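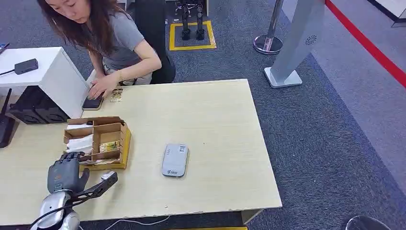 Session 4: Setting the table for a sorting task

Building a Tabletop Sorter in a Shared Workshop
Course notes by Ilham Samir, Oteo workshop
Version of 30 November 2025

1. Where we are in the course

In the last session we finished the mounting of the arm and checked that every finger closes and opens on command. Today we do not touch the mechanics. We prepare the table, the objects and the box, and we write down the first task in a form that the arm and the people can both follow.

Many students want to skip this session and go directly to the grasping. I understand this wish, but please be patient. When I built my first sorter at home, I spent a whole January looking for a fault in my code, and the fault was in the table. It had one short leg, and each time I leaned on it the objects moved a little.

2. The task in one sentence

Take each object from the open part of the table and put it in the correct compartment of the organizer box.

Please copy this sentence at the top of your notebook. If you later add something to the task, for example a second box, write a new sentence and give it a new number. Two groups last year had the same code but different sentences, and they could not compare their results.

3. The box

We use an open cardboard organizer with inner dividers. You can buy a plastic one, but cardboard has two advantages for a beginner. It gives way a little when a finger hits the wall, and you can cut a divider shorter with a knife. The disadvantage is the weight. An empty cardboard box slides when the arm touches it, so put 500 grams under the bottom layer (I use a bag of rice, closed well with tape).

Fill some compartments before you start. In our arrangement the leftmost compartments already hold folded white paper items, standing upright. An arm that works only with an empty box has learned an easier task than the real one.

Mark the position of the box with a pencil on the table. Two short lines at one corner are enough.

4. The objects

Choose objects that are different in thickness, stiffness and surface. Our starting set is:

Small flat packet, printed. Soft, thin, difficult to pick up from bare wood. The fingers must come to the edge from the side, or slide the packet first.

Phone, face down. Heavy for its thickness. Use an old one without a SIM card. The back of the phone in the photograph is pale and slightly reflective, and such a surface can confuse a depth camera. Look at the depth picture before you trust it.

Light gray device with rounded corners, near the center of the table. A good first object, with nothing else close to it. The small barcode label near one corner helps you to see if the device has been turned between two attempts.

Weigh each object and write the weight in the table on the last sheet. Do not take the number from the manufacturer.

5. Placing an object by hand

One person places, one person watches the arm. The person who places says "hand in" before reaching over the table and "hand out" after. The operator keeps the arm still between these two words and repeats them aloud. It feels strange at first, like a game for children, but after one evening you will do it without thinking.

Put the object down flat and let go of it completely. Do not push it to "help" the arm. Long hair should be tied back and bracelets should be taken off before anybody works within reach of the fingers. This rule is for all students and also for me.

Start position of the arm: hand raised above the table, fingers partly curled, in front of the box and lower than its top compartments as seen from the operator's side. Check that the cable has a free curve and does not pull when the wrist turns. If the cable is tight in the start position, it will be too tight everywhere else.

6. The floor

The yellow tape on the floor is the standing area of the humanoid. Do not put your bag, your chair or your coffee inside the square. If you need to pass behind the table, walk around the tape and tell the operator that you are passing.

Keep thin cables away from the walking side of the table. Aqeel Durrani has kindly offered to bring cable covers from Raltham, but until they arrive we use tape and good eyes.

7. First trial and what to write down

For each attempt write one line with these points:
Number of the attempt
Name of the object
Target compartment
Result: placed, dropped, wrong compartment, or stopped by the operator
One short remark, if necessary

"Stopped by the operator" is a normal result. Please do not erase it and do not repeat the attempt under the same number.

As a comparison, the group of Yareli Pacheco made 89 attempts in one evening with a similar set, and 53 of them were marked "placed". Most of the dropped ones were flat packets. They improved it afterwards by coming lower with the thumb and closing more slowly. You should not expect the same numbers, as your fingers will have different rubber and your table a different surface.

8. Common mistakes

The box was moved between two attempts. Look at the pencil lines.

The object lies too near the table edge. Keep one hand width free on every side. Our table has small chips along the front edge, and a thin packet can be caught on them.

The light has changed. Note if you work with the ceiling lamps or with daylight. In the afternoon the difference is big.

The fingers close before the wrist has arrived. Increase the waiting time in the sequence file, first by a small step. If it does not help, ask Anwara Marikar, who wrote the sequence part.

9. Homework for session 5

a) Write your task sentence and the list of your objects.
b) Draw your table from above with the box, the start position of the hand and the person who places.
c) Do twenty attempts with only one object. Choose the one you think is the easiest.
d) Bring the log on paper. I prefer paper for this one, it is faster to compare on the bench.

Groups without their own arm can reserve ours through Gangadharan Venkataraman. Please write to him before the evening you want and say how many people will come.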